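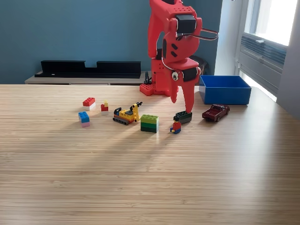
The tidy-up bench: toy bricks, a small pickup and the blue bin.

About Nendilden

Nendilden tests whether low-cost robot arms can do ordinary chores. We were set up by Rhona Hepburn and Norbert Csizmadia, and we publish results for people deciding whether to buy, build or wait.

What we test

Our household list has 20 chores. Tidying toys is the one visitors ask for first. The task is to put each item from the table into an open bin without dropping it. A stack of bricks has to stay together, and a minifigure has to be picked up without knocking over its neighbours. A person does this without looking. For an arm with two fingers, each shape is a separate grasping problem.

Each chore is run 1000 times before we report a figure. Layouts are changed between runs, and daylight is left as it comes. Strong side light and long shadows still cause missed grasps.

Where things stand

Single rigid bricks on a clear table are close to routine. Wheeled toys roll when touched off centre. Jointed models, such as a brick-built excavator with a raised boom, remain unreliable. Our view is that a home machine which clears a table unattended is not yet available at a sensible price. Shop-floor sorting is further ahead. The Geddes parts trial has logged 3714 picks to date.
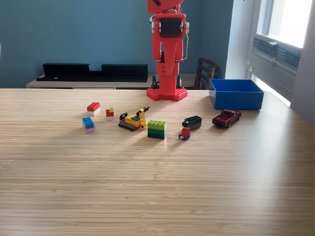
People

Rhona Hepburn, test methods
Norbert Csizmadia, mechanical design
Maricruz Zavala, control software
Ewan Nisbet, shop-floor trials

Page last revised December 17, 2025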